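Betton Economic Development Board
Minutes of the Regular Meeting, Jul 2, 2020
Held by video call. Members of the public joined by phone and through the town website.

1. Call to order

The chair opened the meeting and welcomed everyone. All seven members were on the line, plus the town planner, the finance director and the school district liaison. The minutes of the June meeting were approved with one fix: the culvert on Virnik Road is on the north side, and the minutes had it on the south.

2. Stosix proposal

The chair said it was a real pleasure to finally put this one on the agenda. Stosix, which makes bicycle helmets and knee pads, wants to buy the former Gilmartin warehouse on Virnik Road and turn it into its second plant. The company expects 300 full-time jobs when the first line opens and 500 once the second line is running. Members who had walked the building in June said it is in much better shape than they had feared — dry roof, good loading docks, and plenty of room for trucks to turn.

The planner went over the site. The zoning already allows light manufacturing, so no change is needed there. Stosix will need a site plan approval, a new sewer connection and a left-turn lane. The company has asked for 141 parking spaces beyond what the warehouse has now. The planner would like to see some of those held back as grass until the second line opens, and Stosix has said it is open to that.

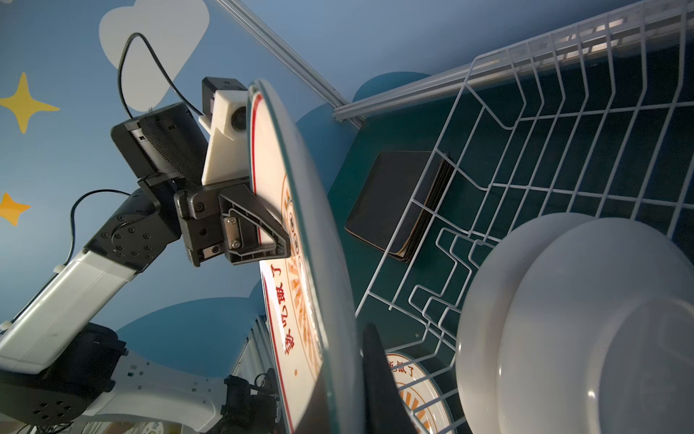 Discussion turned to the tax agreement. The finance director explained that the draft gives Stosix a reduced property tax for six years, with the discount getting smaller each year. If hiring falls short of the 300 mark by the end of year three, the discount stops and part of it is paid back. One member asked if the payback could start in year two. The finance director thought year three was fair given how long the equipment takes to arrive, but will raise it with the company.

Another member asked about pay. Stosix has given a starting wage in writing, and the board was very glad to see it is above what the town asked for. Health coverage begins after 60 days.

3. Public comment

Five callers spoke on item 2. Three were strongly in favor, including a former Gilmartin employee who got a warm response when she said she would love to see the lights on in that building again. One caller was worried about truck noise at night on Virnik Road. One asked if local people would get the first chance at jobs. The chair thanked them all and asked the planner to bring back a proposed truck route and delivery hours.

4. Training with the school district

The liaison shared great news: the district is ready to offer an evening course in machine operation at the high school, with the first class as early as this fall if the building is open. Stosix has offered to lend two trainers. The course would be free to Betton residents.
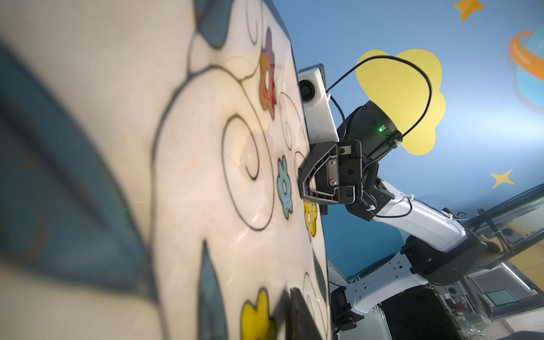 Members asked how word would get out. The liaison plans a mailing to 900 households on the east side of town, where the bus already stops near Virnik Road, and a notice in the water bill for everyone else. A member offered to help write the notice in plain language. It was also suggested that the bus company be asked now about a later evening run — the last one leaves before the class would end.

5. Motions

Motion to recommend the draft tax agreement to the town council, with the payback question noted. Seconded. Passed, six to one. The member voting no supports the plant but wants the payback to start in year two.

Motion to write a letter of support for the evening course. Seconded. Passed, all in favor.

6. Other business

The storefront grant has two openings left. Applications are on the town website. The sign at the west entrance to the business park has been repainted and looks terrific.

Action items
Planner: truck route, delivery hours, parking phasing
Finance director: payback start date, answer from Stosix before the council vote
Liaison: mailing draft, call to the bus company
Chair: letter of support

The meeting was adjourned at 8:25 p.m. The next meeting will also be by video call.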